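July 17, 2026

Spent the evening fretting over blue cylinders. Prullell swear theirs will take 3,000 openings before the lid goes slack, which I'd like to see someone sit and check. The Hernavari one was meant to last as well, and it gave up in May.
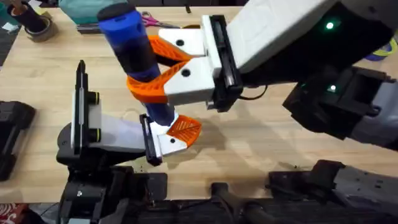

Royal blue is a nice enough colour, I'll grant that, with the navy top. Whether a nice colour is worth paying extra for is another matter — I suspect it's most of the price. Will give it 6 weeks before I believe a word.

Table needs oiling again. Rain all afternoon, soup for tea, bed by ten.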